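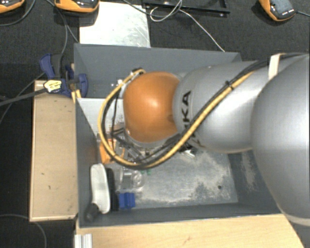
Werkstattbuch, Dezember, kurz nach der Frühschicht

Kategorie: Halle & Technik | Schlagwörter: Kommissionierung, Greifer, Schichtalltag

So, erst mal Kaffee, dann aufschreiben, bevor ich die Hälfte wieder vergesse. Die Zelle lief heute 6 Stunden am Stück, 1156 Griffe laut Protokoll, und ich bin ziemlich zufrieden! Gestern hing sie noch ständig an den flachen Teilen, die sich an die Kistenwand legen. Ich habe die Anfahrt steiler gestellt und das Tempo beim Eintauchen auf 300 mm/s begrenzt, seitdem ist da Ruhe. Durchsichtige Teile sind weiterhin ein Elend, neun Fehlgriffe, fast alle bei Klarsichtverpackungen. Muss mit der Beleuchtung zu tun haben, meine ich, Dalier tippt auf die Auswertung. Wir werden sehen.

Zu den Kabeln: Das gelbe muss am Handgelenk genug Schlaufe behalten, sonst zieht es beim Drehen am Stecker. Bitte nicht »ordentlich« nachbinden, auch wenn es in den Fingern juckt – ich hab's selbst einmal gemacht und danach einen halben Vormittag den Fehler gesucht.

Jetzt zu dem Teil, der nicht im Protokoll steht. Die Kollegen vom Packplatz waren in der Pause da und haben zugeschaut, und die Fragen waren andere als im Herbst. Damals ging es nur darum, wer gehen muss. Heute wollte jemand wissen, warum der Arm die kleinen Teile nicht zuerst nimmt (gute Frage, machen wir von Hand nämlich alle so). Zwei vom Packplatz machen inzwischen die Einweisung bei Ceritz mit und dürfen Störungen selbst quittieren. Das ist mir wichtig, sonst stehen die nur daneben und warten auf uns.

Was mir weniger gefällt: Das Umpacken von Hand war langweilig, aber man hat dabei geredet. Jetzt steht einer an der Zelle und einer hinten an der Waage, und dazwischen brummt es. Kam von drei Leuten unabhängig voneinander. Ich hab vorgeschlagen, die Waage umzustellen, Platz wäre da. Und der Rücken freut sich natürlich, das tiefe Bücken in die Kisten vermisst keiner, ich auch nicht.

Noch offen:
Greiferbacken für Dinsa-Aufträge bestellen
Cakow wegen der Schulungsunterlagen anschreiben, die alten passen nicht mehr zur Software
Kistenboden auswischen, der Abrieb sammelt sich
Waage!!

Morgen probiere ich die Reihenfolge mit den kleinen Teilen zuerst.

6 Kommentare · 9 Mal geteilt

Diese Seite verwendet Cookies. Mit der weiteren Nutzung stimmst du dem zu. Einstellungen ändern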